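Tumberg multi-finger hand vs. Greltard parallel gripper: dishwasher loading and unloading

Reviewed by Smaranda Husar
May 30, 2018

We have had the Tumberg hand on our test arms for 15 days, replacing the Greltard two-jaw gripper we used since January. The task set did not change: cups and plates moved between a dishwasher rack, a dish rack and the counter. Both grippers were driven from the same Owino controller with the same head camera, and each ran 100 grasps per object type.

Mounting took two hours per arm. The bolt pattern matched our wrist plate, but the connector did not, and the adapter is sold separately. Cable routing is the weak point of the design. The hand needs more lines than the Greltard, and the supplied clips release when the elbow folds past its midpoint. We replaced them with hook-and-loop straps.

Calibration is done per finger from the Owino menu. It is slow the first time and quick after that. The zero positions survived every power cycle.
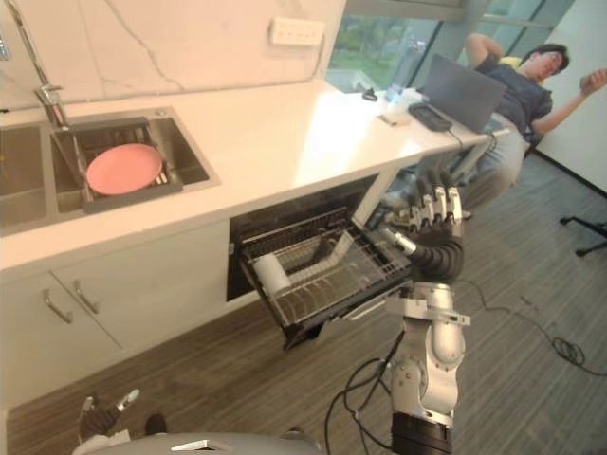

Plates standing between tines are the hardest case for the parallel gripper. Its jaws are wide, and the approach angle has to be nearly vertical or one jaw strikes the wire. The Tumberg fingers can be narrowed before entry, and the grasp tolerates a small error in the estimated plate angle. Failures dropped from 15 to 3 over the full run. Most of what remained came from the camera losing the rim against the rack, a fault no gripper will fix.

Cups lying on their side went the other way. The Greltard closed on them in one motion and failed 2 times. The Tumberg was slower, and its thumb sometimes rolled the cup before the other fingers made contact. A lower closing speed helped — at the cost of cycle time.

Fingertip wear was minor. The Kokside pads we tried as a substitute grip better on glazed surfaces but are thicker, and they have to be entered as an offset in the controller before use.

Noise is acceptable. The documentation is not: the torque limits are given in one unit in the manual and another in the software, with no conversion table.

Recommended for racks and flat dishware. For cups alone, keep the parallel gripper. We will repeat the plate runs with a second camera at the wrist once the bracket arrives.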